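케이블 포함 소형기기 재포장, 설명서 위치 어디가 맞습니까

포장/물류 실무 게시판 > 반품·재포장

박스접는사람
반품 재포장 작업 표준을 다시 쓰는 중입니다. 대상은 골판지 한 장으로 접는 얕은 트레이형 박스이고, 뚜껑은 뒤로 젖혀지는 일체형에 걸이 구멍이 있습니다. 내용물은 본체, 케이블, 접지 설명서입니다. 현재 순서는 설명서를 바닥에 먼저 깔고 케이블, 본체 순으로 올리는 방식입니다. 작업대에는 녹색 천 매트를 깔고 먼 쪽 모서리 두 군데를 금속 클램프로 고정했습니다.
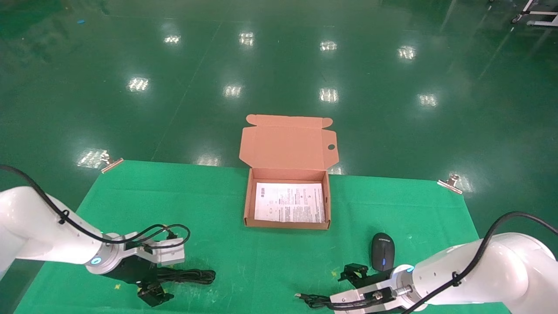 설명서를 바닥에 깐 상태. 케이블은 아직 매트 위.

질문은 두 가지입니다.
1) 설명서를 바닥에 두는 것과 맨 위에 덮는 것 중 어느 쪽을 표준으로 잡으십니까.
2) 케이블을 타이 없이 감아 넣어도 뚜껑이 들뜨지 않게 하는 방법이 있습니까.

Liyanage
1번은 맨 위입니다. 개봉하는 사람이 처음 보는 것이 설명서여야 합니다. 바닥에 깔면 본체만 꺼내고 박스째 버리는 경우가 나옵니다. 저희는 Sturbridge 라인에서 바닥 배치로 시작했다가 설명서 누락 문의가 11건 들어와서 위로 옮겼습니다. 실제로 누락된 건은 2건이었고 나머지는 전부 바닥에 그대로 있었습니다.

kd_골판지
반대 의견입니다. 벽이 낮은 트레이에서 종이를 위에 덮으면 뚜껑을 닫을 때 종이 가장자리가 접힘선에 물립니다. 물린 상태로 닫으면 앞쪽 날개가 끝까지 들어가지 않습니다. 바닥에 두면 이 문제가 없고, 본체 밑면과 골판지 사이의 마찰도 줄어듭니다. 누락 문의는 뚜껑 안쪽에 안내 문구 한 줄을 인쇄하면 해결될 일입니다.

Liyanage
인쇄 변경은 판을 새로 떠야 합니다. 재포장 부서에서 결정할 수 있는 사항이 아닙니다. 종이가 물리는 것은 접지 크기를 트레이 안치수보다 작게 잡으면 없어집니다.

박스접는사람
접지는 공급받는 그대로 써야 합니다. 펼치면 글자와 도면이 여러 단으로 들어간 종이라 한 번 더 접으면 두께가 두 배가 되고 가운데가 뜹니다. 그래서 일단 바닥 배치를 유지하고 케이블 쪽부터 정리하려고 합니다. 지금은 트레이 안에서 케이블을 경첩 쪽으로 붙이고 본체를 그 옆에 놓습니다. 본체는 납작한 타원형이라 세우지 않고 눕힙니다. 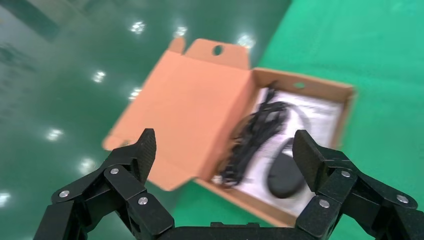
이 배치에서 걸리는 부분은 케이블 가닥이 퍼지는 것입니다. 고리를 작게 감으면 높이가 올라가고, 크게 감으면 본체 자리로 넘어옵니다. 감는 지름을 수치로 박아 두는 것이 맞는지, 아니면 트레이 폭 기준으로 쓰는 것이 맞는지 판단이 서지 않습니다.

kd_골판지
지름 수치보다 높이 기준을 권합니다. 트레이 벽 상단을 넘지 않을 것, 이 조건 하나면 됩니다. 케이블은 같은 품번도 꺾임 이력에 따라 감기는 정도가 다릅니다. 반품분은 편차가 더 큽니다. 지름으로 써 두면 치수는 맞는데 뚜껑은 안 닫히는 박스가 나옵니다.

포장라인3조
높이 기준에 동의합니다. 추가로 8자 감기를 해 보십시오. 원형으로만 감으면 꼬임이 쌓여 손을 놓는 순간 벌어집니다. Bisport 교육 자료에도 8자 감기로 되어 있습니다. 저희 기준으로 개당 작업 시간은 약 37초이고, 원형 감기보다 조금 깁니다.

Liyanage
개당 37초면 저희 라인에서는 못 씁니다. 종이 띠지 한 장 두르는 편이 빠릅니다. Skimberg 띠지 폭 13mm짜리를 쓰고 있는데 접착면이 자기들끼리만 붙어서 케이블 피복에 자국이 남지 않습니다.

포장라인3조
띠지는 원래 구성품에 없으면 검수에서 이물로 잡힙니다. 출고처 규정 확인이 먼저입니다.

박스접는사람
출고처 규정에 원 구성품 외 추가 금지로 되어 있습니다. 띠지는 제외하겠습니다. 8자 감기와 벽 상단 높이 기준으로 초안을 쓰고, 설명서는 바닥 배치로 둡니다. 10월 15일 출고분부터 적용하고 11월에 문의 건수를 비교하겠습니다.

Liyanage
바닥 배치 유지에는 여전히 반대합니다. 비교하실 때 설명서 관련 문의는 따로 분류하십시오. 구성품 누락 항목에 합치면 구분이 안 됩니다.

kd_골판지
뚜껑 걸이 구멍 쪽 탭도 초안에 넣으십시오. 뚜껑을 여러 번 젖히면 탭 어깨 부분부터 눌립니다. 눌린 박스는 재사용하지 말고 교체로 처리하는 것이 맞습니다.

박스접는사람
탭 눌림은 외관 검사 항목에 추가했습니다. 문의 분류도 분리해서 집계하겠습니다.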